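Notebook, nav + whole body, sim
July, entry started 4:10 pm
Posted by: sim bench login
2 comments | 4 shares

Picking up from the morning. Standach planner still refuses the goal at the table whenever the start pose is rolled. Base pose from the sim is fine, I printed it. What the planner gets is not. Somewhere in between Sestell levels the camera frame to gravity and then the costmap node levels it again. So the floor plane ends up wrong by double the roll and half the room turns into obstacle.

Turned off the second leveling. Goal accepted. Ran the Furnival room set again with both arms held forward, grippers up, same joint targets as before.
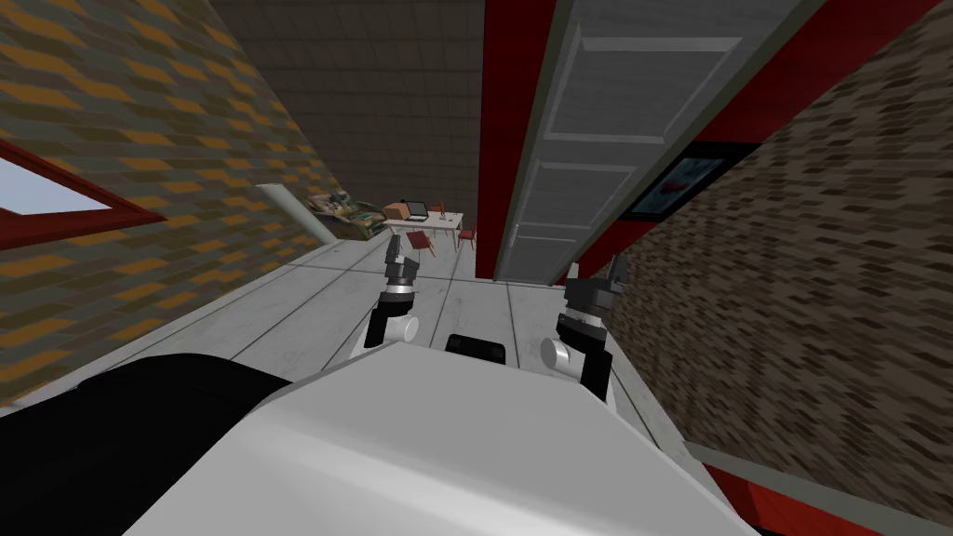 Collusex side wrote back in the log thread asking why the costmap needs a leveled frame at all, and whether we could hand it the raw transform and let the plane fit sort it out. Fair point. Tried that on a branch. Plane fit is OK over big tile but it takes 428 ms on a bad tick and the control loop won't wait. Leaving it leveled, once, upstream. Added an assert so a second leveling node dies loudly at launch.

Next, self filter. Arm links were leaking into the depth cloud as little floating blobs, planner backs away from its own wrists. Padding was set per link but the wrist link name changed in the new URDF and the filter just skips names it doesnt know. No warning. Fixed the name, made it an error. 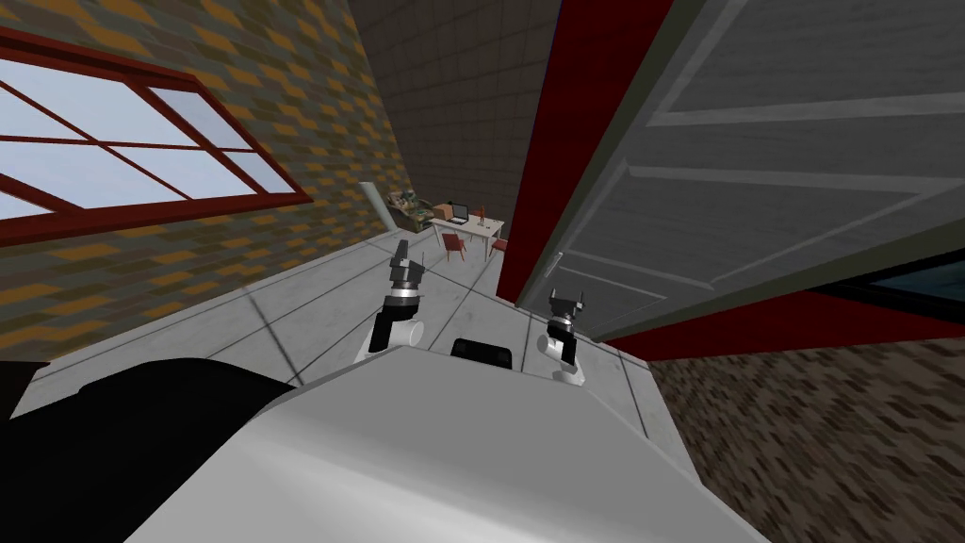
Doorway cost is the other thing. Inflation radius is one number for the whole map and I want it lower near frames, otherwise anything narrow reads as closed. Door is the test I care about: right gripper sits just left of the red frame in this view, fingers spread in a V, so padding on that hand matters more than on the left. Dropped hand padding to 2 cm, kept the base where it was. 40 seeds queued, nearly half done as I write. Will not touch the arm gains untill those finish.

To do: regression test for roll, put the frame tree dump in the launch log, ask for the old URDF names back.

Comments (2)

> the skip on unknown link bit us too, please push the fix to main and not just your branch

> Is the assert on by default? our launch files start both nodes on purpose for the flat map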